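Speaker notes: who gets the sofa when nobody signed anything
Fallberg advice evening, October 13, 2022

Open with the show of hands. Who here lives with a partner and isn't married? Keep your hand up if you've heard of common law marriage. Right. In England and Wales there's no such thing, sorry, and you can put your hands down now.

(Pause. Let them look at each other.)

Main point, say it slowly: living together, even for decades, doesn't give you a spouse's rights when it ends. The court can't share things out because it seems fair. It asks who owns what, and for a house that starts with whose name is on the title.

Story of the Gunano Road couple. Together more than 99 months, which she worked out on the bus to see me. House in his name. She had paid for the kitchen and kept one receipt, for £2,214. We were very fond of that receipt.
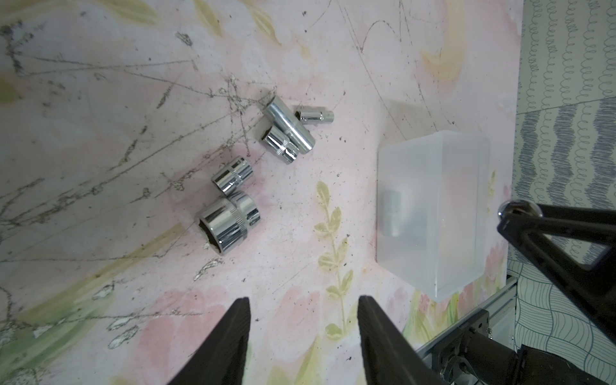
Go on to what helps. A declaration of trust, if you're buying together, sets out the shares. A cohabitation agreement covers the rest: bills, savings, the car, the dog. Each of you should get separate advice. Yes, that means 2 solicitors. I realise how that sounds coming from one.

Children: parents owe support, married or not. Don't let anyone leave muddled on this.

Wills. Without one, an unmarried partner inherits nothing automatically. Skip the Arango slide if we're running late, it's mostly arrows.

Questions, then tea. Leaflets are by the Nendar banner. Next talk is in May, on pensions, and I'm told there will be biscuits.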